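4.2 Placing the Sosar 236 Air Sensor

1. Choose a spot on an inside wall, away from windows and supply vents.
2. Hold the wall plate level and mark both screw holes.
3. Fasten the plate with the screws supplied. Do not overtighten.
4. Press the sensor onto the plate until it clicks.

CAUTION: Do not paint the sensor housing or cover the side slots.

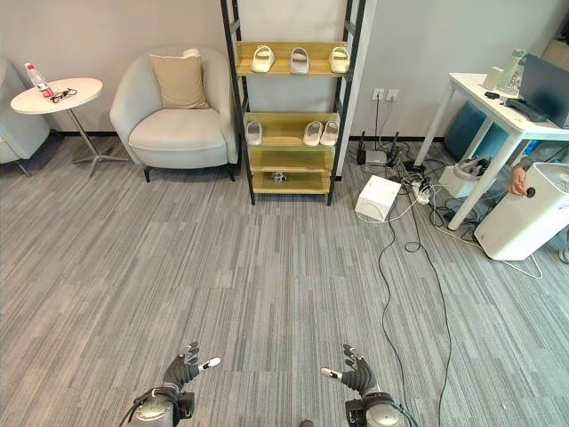 Readings depend on air moving freely past the side slots. Keep shelves and curtains clear of the housing. Low furniture does not affect the reading; a small round side table like the one near the sofa, with a water bottle and eyeglasses on it, may remain in place. Do not set the sensor itself on a table.

5. Hold the pairing button for 10 seconds. The light blinks green.
6. Enter code 2435 on the Wolard panel and press Save.

NOTE: Error 739 means the panel did not receive a signal. Repeat step 5.
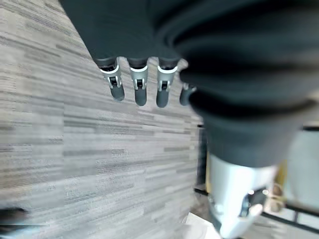 Can the sensor be mounted on an outside wall?
Use an inside wall only. Outside walls change temperature with the weather and shift the reading.

7. Leave the panel on overnight before setting alarm limits (section 4.3).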